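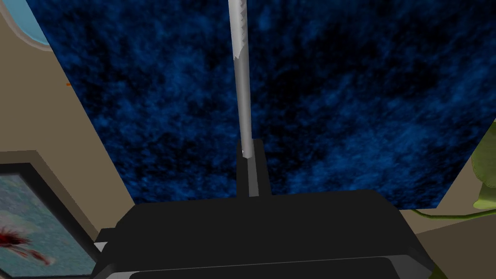 Which of the two grippers should the project carry forward into its second year?

The parallel gripper is recommended for general tabletop work, with the slender type kept for small items in crowded layouts.

Progress report to the Vustitetti Fund
Project: Gripper comparison for household tasks, Rolville laboratory
Report date: August 31, 2023
Prepared by: Anil Kurian, project lead

1. Work completed

The reporting period opened in April with the move of all trials into simulation. The Fund approved this change at the previous review, and it has allowed the team to run far more attempts than the physical bench at Orklow could have supported. The plan called for 2,000 simulated attempts by the end of the project year. To date 1,262 have been completed and logged.

Trials take place in furnished rooms, with ordinary household items on the work surface. The layout most often used this period is a marble-patterned table set with kitchen items, a potted plant and a textured cube. Two arms are present in each trial. Object positions are changed between attempts, and both grippers are given the same set of starting layouts.

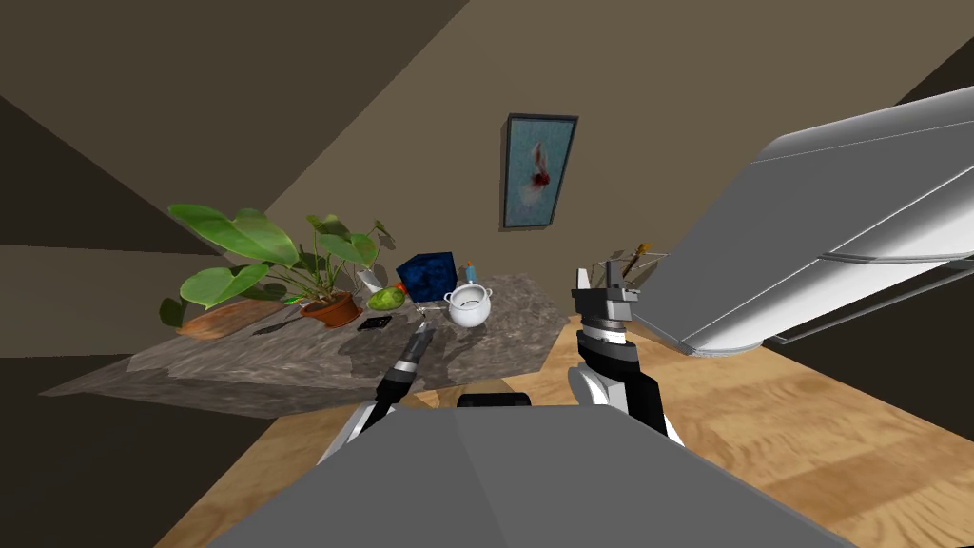 The controller was held fixed for the whole period so that differences in outcome could be assigned to the grippers. Zdzisław Kozłowski maintained the controller settings and reviewed all failed attempts by hand. His review identified 17 separate failure types, of which four account for most of the losses. The largest group is contact with a neighboring object during the approach. The second is slippage on rounded items after the fingers close.

2. Findings

The parallel gripper was the more dependable of the two on the cube and on upright containers. It performed less well where items stood close together, as the open fingers need clearance on both sides. The slender gripper entered narrow gaps with fewer collisions but lost its hold more often during lifting.

Camera placement had a larger effect than expected. When the camera sat low and close to the gripper body, part of the work surface was hidden in the last stage of the approach, and the position estimate became less steady. Moving it higher improved the estimate for both types. A full comparison of camera positions was not in the original work plan, and the team requests approval to add one.

3. Delays

The Moges arm model was delivered later than scheduled and required corrections to its joint limits. Attempts recorded before the correction – over 300 in all – have been set aside and are not included in the total given above.

4. Next period

The remaining attempts will be completed with the corrected model. Physical checks at Orklow will follow on a reduced set of objects. No change to the approved budget is requested at this time. A revised schedule is attached as Annex B.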